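Dec 15, 2021

Robot arm learns when to let go and try again

A research group at the Manley lab has reported a training method that helps a robot arm recover from a bad grasp without a person stepping in. The results were posted this week along with the training code.

The method, called Lerent, adds a second small network that watches the arm's wrist camera and the force on its fingers. When the grip starts to look wrong, the network stops the motion, opens the fingers and asks for a new approach angle. Earlier systems usually finished the whole motion before checking for a mistake.

"Most of the failures we saw could be spotted very early," said Sebastián Iturra, who led the work. "The arm just had no reason to look."

The group trained the network on 47 hours of recorded arm motion, all of it with ordinary kitchen items. Shiny metal was the hardest material, Iturra said, as reflections throw off the camera's sense of depth. 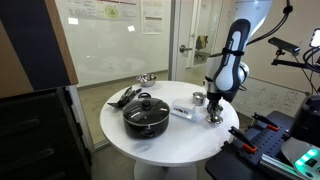
The arm's gripper above a small metal object, with a lidded pot and a steel bowl on the same table.

In tests, the arm picked up the right item and held it in 82 percent of trials. Adding the new network slowed each trial by five seconds on average – a cost the authors describe as acceptable for household tasks but too high for factory lines.

The paper lists several limits. The arm was tested on a single table, and it did poorly with soft items such as dish towels. Lids with round knobs also caused repeated retries, and the software now gives up after eight.

A second team, at Hitlow, plans to repeat the tests on a different arm. Garrido, which makes gripper fingers, paid for part of the study.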